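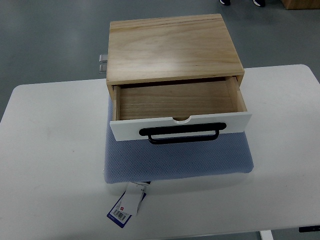 Drawer out, pad underneath.

Forum > Small Storage > Desk drawer boxes

pinegrain_posts
I finally have a little wooden drawer box for my desk and I am way too happy about it! Light wood case, white drawer fronts, little half-round notch at the top of each front so you pull with one finger. I love that the fronts are white and the rest is left alone – you still get the grain and the knots on top. It goes on a thin cushion because my table scuffs if you look at it wrong.
Question for the drawer people: do you line yours? I'm torn between felt and leaving the bare wood.

notch_not_knob
Leave it bare! Felt grabs every crumb of eraser and you'll never get it out. I lined one in February and pulled it all up again.

Brultero
Disagree with the above. Bare wood is fine for paper, but pens rattle every time you open it. Cut the felt a hair small and don't glue it, then you can shake it outside.

tinydrawerfan
Never mind the liner, why the cushion? Anything soft under a box and it rocks when you pull. Four cork dots and you're done.

pinegrain_posts
@Brultero unglued is smart, I'm trying that in the top one first.
@tinydrawerfan I hear you, but I like being able to swing the whole thing around with one hand, pad and all.
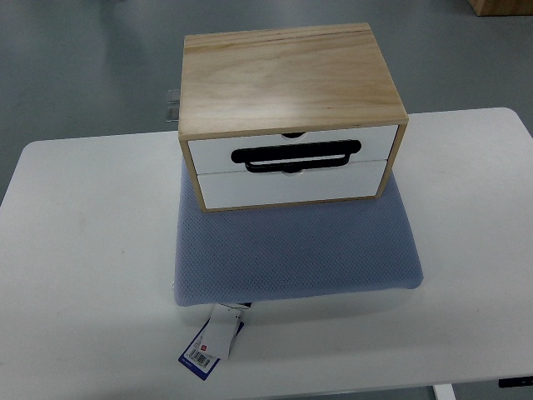
I keep it toward the back of the pad so there's still some cushion in front, and I rest my wrist there when I'm digging for stamps (a bonus I did not plan!). If it starts to bug me I'll go cork.

notch_not_knob
OK, the wrist thing is kind of great. I still say cork.

Dhillon
Has anyone waxed the runners on one of these? Mine drags in damp weather.

Brultero
Plain candle stub, rub it on the bottom edges of the drawer sides, wipe off the extra. Do NOT use cooking oil, it gets gummy.

tinydrawerfan
Seconding the candle. I'd sand first though, 200 grit, just a couple of passes.

Dhillon
Sanding seems like overkill for a drag that small, but I'll dig out a candle tonight.

pinegrain_posts
Doing mine too! Stamps up top, paper clips and the good pencils below. Will report back on the felt.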